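# Gerko long conference table, walnut tone

If you've been putting two or three desks together and calling it a meeting table, this one is going to feel like a treat. The Gerko is a long table with one continuous curved edge, and the curve is what people notice first. It lets everyone along the side see everyone else without leaning forward – such a small thing, and it changes how a meeting feels by the second hour!

We've had one in the Ollitz showroom since August and we use it every day ourselves. Catalogs get spread out on it, sample boxes get unpacked on it, and lunch happens on it more often than we planned. The top has a smooth finish in a warm walnut tone that suits pale walls, and it looks good next to black metal too, so you don't have to match everything else in the room. 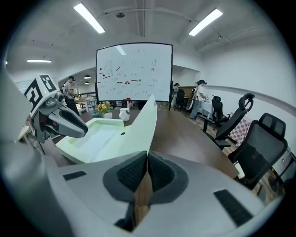
*The table in use, with a mint-green tray on top and a mobile whiteboard behind.*

We like it best with a few ordinary things left out on it. A potted plant with yellow and orange flowers looks lovely against the brown, and a small lamp at the back makes the whole end of the room friendlier in the late afternoon. White mugs look great on it too (use a coaster, please, we beg you).

## Size and weight

- Length: 456 cm
- Top: walnut tone, smooth finish
- Weight, boxed: 240 kg
- Delivered in 3 boxes
- Price: $1,635, delivery quoted separately

Measure your doorways and your elevator before you order. The longest box doesn't bend around corners, and we would much rather talk it through with you first than meet you on the stairs with it. Send us a simple floor plan with the door swings marked and we'll tell you if it fits.

## Putting it together

Two people can do it, three is nicer. Lay the sections face down on a blanket, join them loosely, check that the curve runs on cleanly from one to the next, and only then tighten everything up. The leveling feet go on last. Old floors are rarely flat, and the feet have plenty of travel, so take your time with a spirit level – it really is worth the extra ten minutes.

## Cleaning

A damp cloth and a dry one after it. For whiteboard marker that has wandered onto the top, a drop of dish soap on the cloth does the job if you catch it the same day. Skip anything gritty. Felt pads under trays and lamps will keep the finish looking fresh for a long time.

## Goes well with

**Romaniuk mobile whiteboard.** Big, black-framed and on a stand, so you can park it across from the table and pull it closer when the sketching starts. We fill ours edge to edge in red, black and blue and then can't bear to wipe it.

**Pundodis stacking chairs.** Light enough to move with one hand, and they tuck in neatly along the curve.

Both can ship with the table. Just add a note to your order and we'll put everything on the same truck.

*Page updated 19/11/2023. The showroom table isn't for sale, but do come and sit at it.*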